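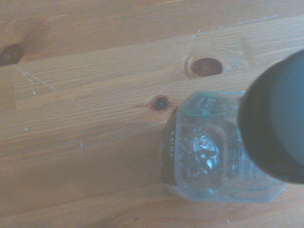

Kolero releases Jenireck 5, grasp planning software that copes with clear glass

LELTOLTHORPE (Wednesday, December 4, 2024) – We've let Jenireck 5 out of the door this morning, and I'm so pleased I offered to write the press release myself, so please forgive the tone. I'm Brigitta Gruber, I look after the perception side at Kolero, and glass has been spoiling my weekends for a good long while!

Jenireck is our planning software for robot arms with a camera at the wrist. It looks at what's under the gripper, works out the shape and picks a place to take hold. With cardboard and tins it has always been fine. Clear bottles were another matter, as you can see the table straight through them, and the old version would happily decide that a bit of wood grain was the edge of the thing it was meant to pick up. Knots in pine were the worst (a dark round knot and a dark round cap look rather alike to a computer, at least to ours).

The new release deals with this in two steps. First it looks for the parts you can't see through, such as a cap or a label, and gets a rough fix from those. Then it moves the arm a little, takes another look and compares how the pattern behind the glass has shifted and bent. Pirmin Prantl wrote most of that second step, and he also rewrote the bit that allows for a cap looking far bigger than the bottle when the camera is right above it. We used to plan grips that were much too wide.

We tried it on 375 picks of clear bottles on bare wooden tops, with no mats or markers put down to help. It got 359 of them. The misses were mostly bottles standing very close together, and we're still working on those, so if that's your job please talk to us before you upgrade.

"I'd got used to putting a grey sheet under everything," said Elfriede Trummer, who runs the test bench. "I've folded it up and put it in a drawer. I'm keeping it, mind you."

There are smaller things in there too. The preview window now shows the planned grip before the arm moves, you can cap the approach speed for each item, and the log files finally have sensible names (sorry, Gebhard, I know you'd asked in August).

Jenireck 5 is a free update for anyone with a current licence. New users can have a trial for 8 weeks, and the installer comes with a sample project so you can have a play without an arm connected. Domenica Wieser is looking after press questions and demo bookings at our Leltolthorpe office.

ENDS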